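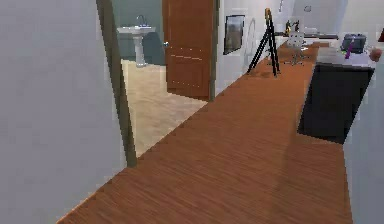 Water board to replace 43 kilometres of ageing mains in Sustow

April 20, 2026

The Dodik Water Board has approved a program to replace 43 kilometres of cast iron water mains in the older suburbs of Sustow, with construction to begin in September.

The work covers the low-pressure zone between the Phetsri service reservoir and the rail line. Most of the pipe in that zone is 100 mm unlined cast iron. Board records show 172 bursts there in the past three financial years, more than in all other zones combined.

The new mains will be polyethylene, installed by directional drilling where ground conditions allow and by open trench elsewhere. Old pipe will be cut, capped and left in the ground unless it conflicts with other services.

A contract for the first stage has been awarded to Vitance, which completed the Phetsri reservoir relining. The first stage takes in 306 properties on the northern side of the zone. Tenders for the remaining stages have not been called.

Montri Somboon, the board's network planning manager, told the meeting that internal corrosion had reduced the bore of some sampled pipe by more than half.

"The samples from the northern streets had heavy tuberculation," he said. "Flow at the hydrants is below the current standard, and flushing no longer recovers it."

Discoloured water has been the most common complaint from the zone. It occurs when a change in flow direction or velocity lifts iron sediment from the pipe wall. The board's position is that the discolouration is an aesthetic problem and that samples taken at customer taps have met the health limits for iron and manganese.

Static pressure at the lowest properties will rise once the zone is transferred to the Phetsri reservoir supply. The board expects most households to notice a faster fill at basins and cisterns. Properties where pressure at the meter would exceed 500 kPa will be fitted with a pressure-limiting valve at the board's cost, on the street side of the boundary.

Pipework inside the boundary remains the responsibility of the owner. Boonsong Sangkhawat, who manages customer connections, said owners of houses with original galvanised pipe should have it checked by a licensed plumber before changeover.

"Galvanised pipe that has run at low pressure for decades can fail at the threads when the pressure goes up," he said. "The usual places are under the bathroom floor and behind the laundry wall, and a slow leak there can go for months before it shows."

Flexible hoses to basins and toilets should be looked at in the same visit. The board's notice advises replacing any hose with visible rust, fraying or kinks, and any hose more than 10 years old. Isolating taps under basins and behind cisterns should be turned off and on again to confirm that they move freely.

A rebate of up to $3000 for each property will be offered toward replacing galvanised internal pipe. It applies to owner-occupied and rented dwellings in the zone built before 1965. Applications must include a plumber's written report and an itemised quote, and work started before approval will not be covered. Fixtures, tapware and tiling are excluded.

Board member Vira Marchuk voted for the program but sought a later closing date for the rebate. Her amendment, which would have kept applications open for 12 months after each stage is finished, was lost. Applications will close six months after changeover in each street.

Gion Baumgartner, also a member, asked whether relining the existing mains had been costed. Mr Somboon replied that cement mortar lining had been examined in the options report and set aside. Lining would have treated the discolouration, but the 100 mm pipe would have lost more bore and the joints would still have needed separate repair.

Interruptions will be limited to one planned shutdown for each property, between 9 am and 3 pm, when the service is moved to the new main. Written notice will be given five working days ahead. Customers who rely on home dialysis or other medical equipment that uses water are asked to register with the board before the first stage begins.

After changeover, customers should run the outside tap closest to the meter until the water is clear, then the cold taps indoors, starting with the one nearest the front of the house. Aerators should be taken off and rinsed. Hot water units should not be drawn on until the cold water is clear. Washing machines should be left until last.

Parking will be restricted on one side of each street during drilling. Driveways will be kept open outside working hours, with steel plates laid over any trench that cannot be backfilled the same day. Footpaths will be restored temporarily in asphalt and permanently within eight weeks.

The board has also approved a pressure logging program for the southern edge of the zone, where the mains are newer but share the same supply. Lertchai Chaiyaporn, the engineer in charge of monitoring, said loggers would be fitted to hydrants before the transfer and left in place through the following summer.

Maps of the first stage and rebate forms are available at the board's Sustow office. The options report can be read at the front counter on request.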